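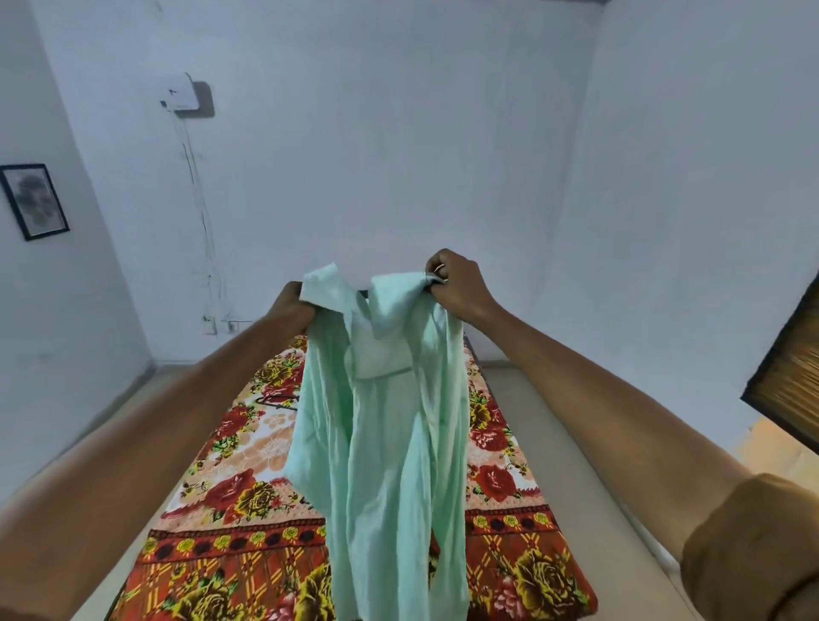 Notes by the course tutor, Ulside Evening School
Home Care of Clothes, handout 5 – Hanging, folding, putting away

Read before the practical. Bring two garments from home, one long and light, one heavier (a sweater is fine). Bring a hanger as well, we never have enough.

Recap from last time

Sorting by weight, not color. Long light pieces go in their own pile. Kurtas, long shirts, summer dresses. If they sit under jeans for a night the creases set and you're ironing again. Several of you asked about mixed fabrics, see handout 2, same rules.

The bed as a work table

Best flat surface in most homes. Big enough for a full-length garment, soft so nothing snags. Make the bed first, sheet pulled flat. A printed sheet is fine, roses or stripes or whatever you own, but a pale garment on a busy print makes small stains hard to spot, so do the stain check by the window before you start. Put hangers down on the bed to one side, within reach. Not on the floor, not on the door handle.

Stand at the side or the foot, whichever lets you reach without leaning. Sore backs come from leaning.

Shoulders first

Pick up by the shoulders, always. One hand each side, near where the sleeve meets the body or a bit closer to the collar. Lift until the hem is clear or nearly clear of the bed, and let it hang. Look at it. Is one side lower? Is the lining riding up at the neck? Light cloth shows everything at this point – folds, twisted seams, a sleeve turned in on itself. Fix it now.

Never pick up by the hem or by one sleeve. Stretches the seam. Knits are the worst for this.

One small shake, downward. Not a big flap like a beach towel. Then smooth the front with the flat of the hand, top to bottom.

Onto the hanger

Hanger goes in from the bottom for anything with a tight collar or a buttoned neck. Wide necks, from the top is OK. Open the top two buttons if it has them, hanger in, then do up the top one again so it doesnt slide off.

Seam of the shoulder should sit on the arm of the hanger. If the hanger is too wide you get bumps in the sleeve, too narrow and the shoulders droop. Plain hangers do for light shirts. Padded or broad ones for coats. The Wusteck type with the notches is good for straps, otherwise no advantage.

Hook facing the back of the closet, all the same way. Some people do it the other way round, doesn't matter, pick one.

Coming off the hanger (for folding)

Same thing backwards. Hold the hook and one shoulder, ease the other shoulder free, slide the hanger out through the neck. Don't yank. Put the hanger down, take both shoulders again, then lay the garment face down.

Folding the long shirt

Face down, flat, collar away from you. Smooth out the back.
Side in to the middle, sleeve folded back along its own side.
Other side the same.
Hem up to a third, then again to just under the collar.
Turn over. Collar should be on top and flat.

For very light or slippery cloth put a sheet of tissue in before the second fold. Hyun method (standing the folded pieces on edge in a drawer) works for T-shirts and cottons, poor for slippery stuff, it slumps. We'll try both.

Hang or fold?

Hang: linen, long light shirts, anything pleated, anything you wear this week.
Fold: knits, jersey, heavy beaded pieces (the weight pulls the shoulders out).
Either: ordinary cotton shirts. Depends on your space.

Long pieces need a full drop in the closet. If the hem bunches up on the closet floor, fold over a bar hanger or put it in a drawer. Measure your drop before the practical if you can.

Storage between seasons

Wash first, even if worn once. Dry all the way. Cotton bags, no plastic covers from the cleaners. Cedar is nice but needs sanding now and then or it loses the smell. Label the bag on the outside. Everyone should have done one bag by May.

For the practical

Work in pairs, one hangs, one checks the shoulders, then swap. Chart is on page 71 of the Vosadeo workbook, fill in the left column only. Right column is for the ironing unit which we havent done yet.

Wash your hands before handling pale cloth. Rings off if they have a raised stone.

Room opens ten minutes early. Irons stay off this time.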